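Cahier d'atelier - mars, après-midi

Repris le batteur à main Latard, celui qui sent le chaud en vitesse haute. Je note tout ici pour que Celeste puisse continuer sans moi si je suis à l'autre bout du bâtiment.

Rappel du défaut : en vitesse 5, dans une pâte épaisse, le moteur baisse de régime, puis il repart d'un coup. À vide il tourne bien. J'avais pensé au variateur, mais la carte est propre et les soudures ne montrent rien de suspect à la loupe.

1. Ouverture du corps
Les vis du dessous sont à empreinte étoile, et une est cachée sous l'étiquette. Je l'ai décollée à l'air tiède pour ne pas la déchirer. Attention au clip côté éjecteur, il casse très facilement. Je l'ai poussé avec une spatule en plastique, le tournevis marque la coque.

2. Charbons
Le gauche mesure 12 mm, le droit est beaucoup plus court et il a une arête ébréchée. Le ressort du côté droit est fatigué, il ne revient pas jusqu'au fond du guide. Je pense que le défaut vient de là : quand l'effort monte, le contact se fait mal et la vitesse chute. Remplacé les deux par la paire Plilska que nous avions au tiroir. Il a fallu poncer un peu les flancs, ils coinçaient dans le guide.

3. Collecteur
Noirci, mais sans rayure profonde. Nettoyé à l'alcool et à la gomme fine, puis passé un cure-dent entre les lames. Soufflé après. Je n'ai pas voulu utiliser le papier abrasif, la dernière fois sur le Bogdan cela avait fait plus de mal que de bien.

4. Engrenages des fouets
La graisse était devenue comme de la cire. Enlevé tout, remis la graisse alimentaire Justix, une noisette par roue. Les deux pignons se remontent avec les repères face à face, sinon les fouets se touchent (je l'ai fait faux une première fois, on l'entend tout de suite).

5. Essai en charge
Pâte à brioche, bol de 2 litres, vitesse 5. Le régime reste stable. La carcasse du moteur est à 80 degrés en fin d'essai, mesurée au thermocouple par l'ouïe arrière. C'est encore trop pour mon goût, mais l'odeur a disparu. Je voudrais refaire la mesure demain avec les charbons rodés - ils ne portent pas encore sur toute leur surface.
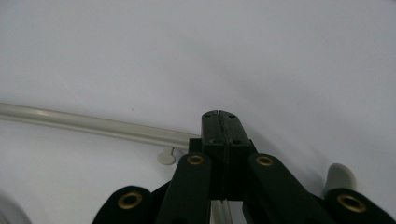 Reste à faire
- Commander des ressorts de charbon, nous n'en avons plus dans cette taille.
- Demander à Celeste Nogueira si elle a gardé la courbe de température du Bogdan, je voudrais comparer les deux moteurs.
- Refaire l'essai avec une pâte à pain, plus dure.
- Recoller l'étiquette du dessous.
- Le cordon a une gaine un peu dure près de l'entrée. Pas de coupure visible, je le plie et le courant passe toujours. À surveiller quand même.

Ajout de Celeste, 17 h : la courbe est dans le classeur gris, derrière les notices. Pour la pâte à pain, attends-moi, je voudrais tenir le thermocouple pendant que tu tiens le batteur.

2 commentaires · 5 partages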